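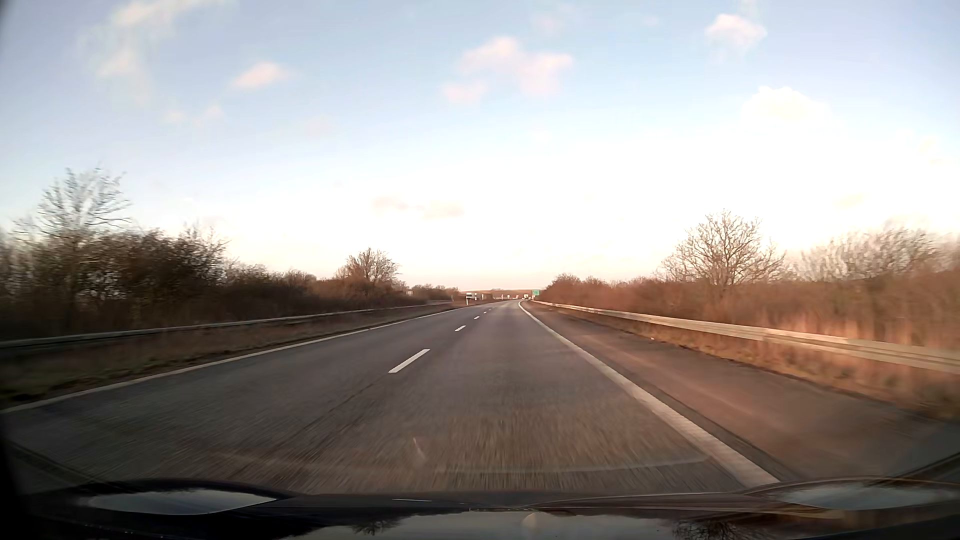
Who can change the bonnet mask once a route has been signed off?

Anyone on the Clorkden team can propose a change. It has to be checked by a second person and run against the whole route before it goes live, and the old mask stays in the folder until the ticket is closed.

**Ticket 612: Urio reports signs below the road line**
Project: Oltine
Priority: normal
Status: closed

**Reported, 09:20**

Urio is picking up signs in places where there can't be any. I noticed it at the roundabout, where the triangular sign gets logged on its post and then again upside down in the bonnet. The direction sign also leaves a small pale orange-red smudge in the paint, and Urio gives that one a low score but still keeps it. On the straight stretches it goes for bare branches instead and calls them "unknown roadside object", with great confidence!

Nothing here steers the car. We drive by hand and Urio only reads. Still, the practice notes say that anything reading the road has to be treated as if it were going to drive on it one day, so I'm raising it properly and leaving the software switched on but unscored.

**09:45**

First guess was the light. Low sun, shiny bonnet, bright sky over the road. I turned the contrast step off and ran the route again. Same false signs, plus two new ones, so I've put the contrast step back. One change at a time, as the notes say. I was very tempted to alter the score limit while I was in there and I'm glad I didn't, or I'd have had no idea which change did what.

**10:30**

Looked at the mask file. It's the one from the previous car! The bonnet on that one sat lower and flatter, and the mask was drawn to match, so the raised parts at either side of the present bonnet stick up past it. Urio is being asked to read glossy paint as if it were road.

The mask was copied across in April with the note "should be fine". Rule 4 in our notes says a mask belongs to a car and a mounting, and is drawn again when either of them changes. It was written for exactly this sort of thing and I love that it's already there. We just didn't follow it.
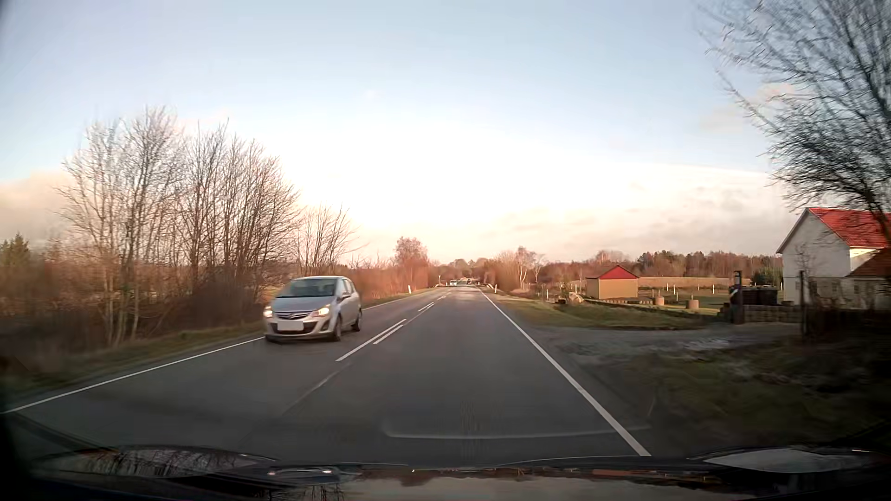

I drew a new mask following the bonnet edge, then widened it by 12 pixels all the way along. The margin is there for vibration. Don't make it any bigger to be on the safe side, because the nearest bit of lane marking is what Urio uses to find its footing, and a greedy mask eats it.

**11:15**

Second person check asked for. Comments that came back:

- Mask is good at both sides.
- The curved reflection in the windscreen sits above the bonnet and crosses the road. Please don't mask that. It overlaps real asphalt.
- Has anyone checked that oncoming cars are still picked up when they're close?

All fair. The windscreen point is the best one. I had started drawing round it, and I'd have blanked out a strip of carriageway to get rid of a faint line. Masking is for things that are never road. Anything that might be road gets handled by scoring, where you can see afterwards what was thrown away and why.

So the windscreen reflection now has its own label in Urio, "glass", and the rule is to keep it, mark it and leave it out of the totals.

**13:05**

Full route with the new mask. Before: over 1000 entries flagged as "sign" or "unknown roadside object". After: 184. I went through every one of those and they are posts, signs and lamps. The upside-down triangle is gone. The real one is still there, seen from behind, and Urio has it down as "sign, back face", just what we want.

Oncoming cars: no change from the run before, near or far.
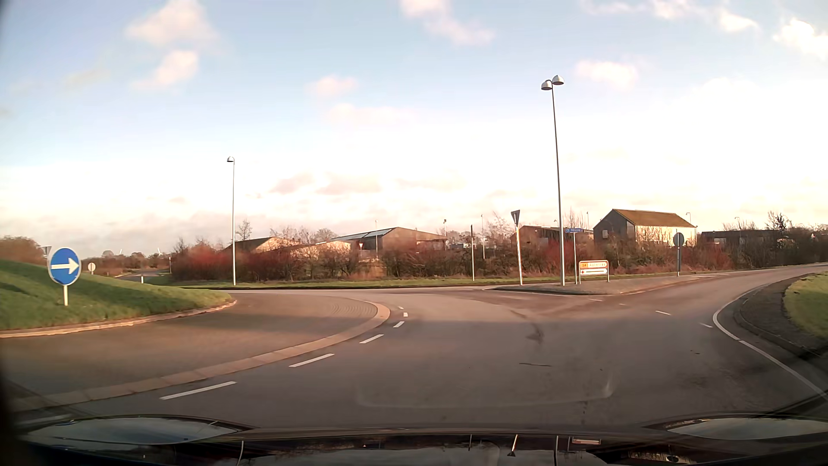
I also ran the old mask again straight afterwards on the same route and got the bad entries back. It feels silly to break something you've only just mended, but the notes ask for it and I'd do it anyway. Without that run we only know that the numbers went down.

**13:40**

Zuro support replied about the score limit (I'd asked them this morning, before I found the mask). They say leave it at the setting it came with. Happy to.

I did ask whether Urio could warn you when the mask and the car don't match. They've added it to their wish list. In the meantime we can do it ourselves: car name and mounting letter go in the mask file name, and the start-up sheet gets a line to read it out loud before setting off. It takes a moment and I think it would have caught this in the car park.

**Changes to the practice notes**

1. Rule 4 moves up to rule 1. Same wording.
2. New line under masking: bonnet yes, glass no.
3. New line under testing: after a fix, put the fault back once and see that it returns.
4. "Should be fine" is no longer accepted as a check note. Write what was run.

**14:10**

Second person has signed off. New mask is live and the old one has gone to the archive folder. Earlier Oltine runs made with the old mask need reading again, and I've opened a separate ticket for them. Roundabouts first, please, as they had the most doubled signs.

Closed.

**Reopened, 14:25**

Start-up sheet in the glovebox is still the old print. New one is on the printer.

**Closed, 14:50**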